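The Wodesville Mending Circle: notes from the back table

Lost property, and what to do with it

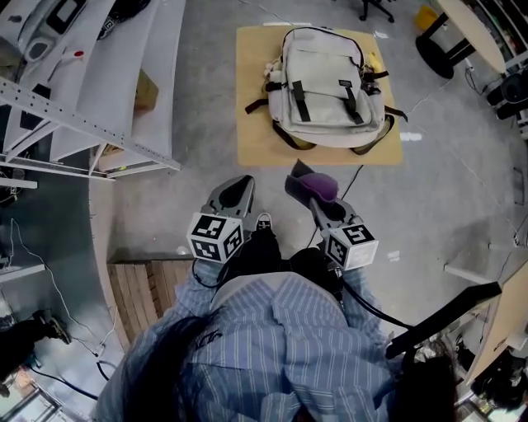 We have now been through the whole of the lost property cupboard, which had not been properly emptied since Judit Gál ran the circle, and possibly not since before that. There were 86 items in it. I had hoped for a pearl earring or a rare coin. We got gloves.

Gloves make up the bulk of it, and hardly any of them are in pairs. I used to believe that people who lost one glove would come back for it, but the evidence of the cupboard is that they go home, put the other one in a drawer and buy new. If you have such a drawer, please bring it in. Selim Coşkun has a theory that we could reunite half of Wodesville's gloves in one evening, and he has offered to run the table. He has also offered to make his lentil soup, so I expect we shall get a crowd whatever happens with the gloves.

The scarves were in better shape than they had any right to be. Moths had found two of them and left the rest alone, including a mustard one that I would have thought irresistible. Esperanza Villanueva took the damaged pair home and has darned them so well that I had to be shown where the holes were. She will be teaching the same stitch at our next meeting. You will need a darning needle, some wool in a colour you don't mind looking at for two hours, and something with a hole in it. Socks are ideal. Please wash them first. I mention this every year and every year there is somebody.

A word on umbrellas. We are not mending umbrellas. We tried in March and it took five of us most of an evening to make one umbrella slightly worse. Miklós Kun still thinks it can be done and has kept the thing at home, where he is welcome to it.

Anything not claimed by 10th October goes to the charity shop on Barta Street, apart from the hot water bottle, which they have politely refused, and the single roller skate, which they have refused less politely. If you own the other skate, we would like to hear from you, if only to find out how you got home.

We have also come into a little money. The bring and buy raised 980 pounds, a good deal more than last year, and most of that seems to have been Judit Kiss's marmalade. There were jars of it everywhere and then there weren't. She says she will not be making it again until the new oranges are in, so please stop asking her in the post office. The money will pay for the hall heating through the winter and for 12 pairs of decent scissors, to replace the ones that have been used for cutting paper by persons who know who they are.

The new scissors will have red ribbon on the handles. Red ribbon means fabric only. It also means they live on the back table and do not go home in anyone's bag by mistake, as happened with the good tape measure.

Tea from half past six as usual, and bring your own mug if you are fussy about mugs.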